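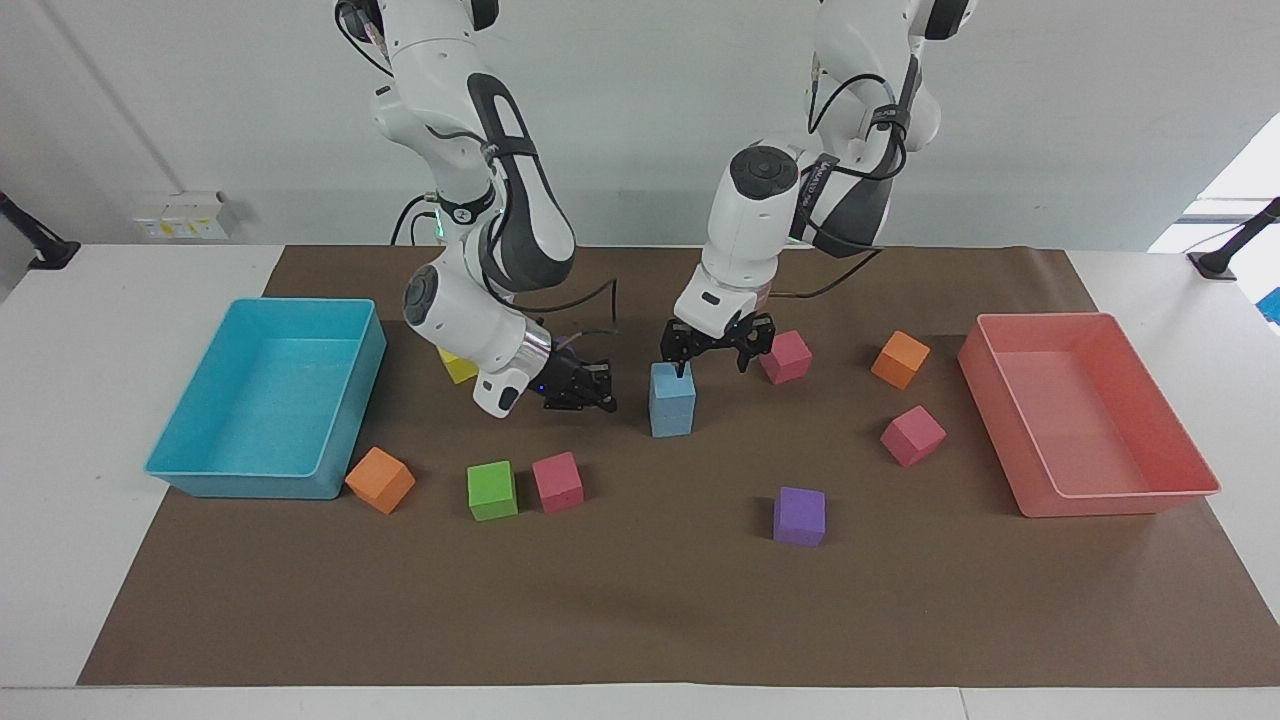
Section 2: Setting Up Your Quinlan Table

Welcome back! If you've come straight from Section 1, you should have all the parts out of the carton and the hardware bag somewhere you won't kick it. The Quinlan is a friendly table to put together, and most people find they spend more time deciding where it should live than they do turning screws. Please read this whole section once before you start, even if you've built plenty of furniture before.

Before you begin

Choose a room with a reasonably flat floor and enough space to lay the top face down with a little walking room all around it. Spread out the flattened carton or an old blanket first. The finish is tough once the table is standing, but a stray bit of grit under it will leave a scratch that you'll notice every single morning.

You will need the hex key from the hardware bag, a small level, and a second person for step 7. (Cormac Ó Dubhghaill, who worked out the leg design at our Dretby shop, has turned over a great many of these tables by himself and would like you to know that he regrets it.)

Attaching the legs

1. Lay the top face down on your blanket, with the long sides running left to right in front of you.

2. Set a corner bracket into each recess. The brackets are all alike, so there's no need to sort them, but the rounded edge should point toward the middle of the table.

3. Start every bracket screw by hand and leave it loose for now. It's tempting to tighten as you go - we all do it - but a little play makes the next part much easier.

4. Slide a leg into each bracket until you feel it stop. If one is stubborn, back its screws off half a turn and try again. Please don't use a hammer.

5. Fit the cross rail between the two back legs, with the Laka label facing the floor.

6. Now tighten everything, working from corner to corner across the table. Firm is plenty. If the hex key starts to bend, you passed firm a while ago.

7. With your helper at the other end, lift the table, turn it onto its feet, and lower it gently.

CAUTION: Lift by the top, never by the legs or the cross rail. Keep children and pets out of the room until the table is standing.

Leveling

8. Lay your level across the middle of the top, first the long way and then the short way.

9. Turn the foot under the low corner counterclockwise to raise it. Small turns are best, with a look at the level after each one.

10. Press down on each corner in turn. If the table rocks, one foot isn't touching the floor, so lower it until the rocking stops.

Note: Old houses move around quite a bit with the seasons. If your table is steady in winter and wobbly by March, there's nothing wrong with it, and a quick visit to steps 8 through 10 will put things right.

Fitting a surface mat

A mat is optional, though we're fond of them for painting, gluing, and homework. Wipe the top with a barely damp cloth and let it dry fully before you put anything down. Unroll the mat from one short end, smoothing as you go, and leave it overnight under a few heavy books if the edges curl. The Gristik mat can be trimmed with ordinary household scissors, but cut it on the floor or on scrap cardboard, please, and not on your new table.

CAUTION: Don't glue or tape a mat down. Adhesive can pull the finish away when you remove it.

After the first week

Screws settle a little once a table is in daily use. Go around with the hex key after 7 days and snug up anything that has loosened, then tuck the key into the clip behind the cross rail. If a bracket screw won't hold, or a part is missing, write to Nuala Breathnach at the Dretby parts desk and quote part number 617 for the bracket set.

Continue to Section 3: Adding the Side Shelf.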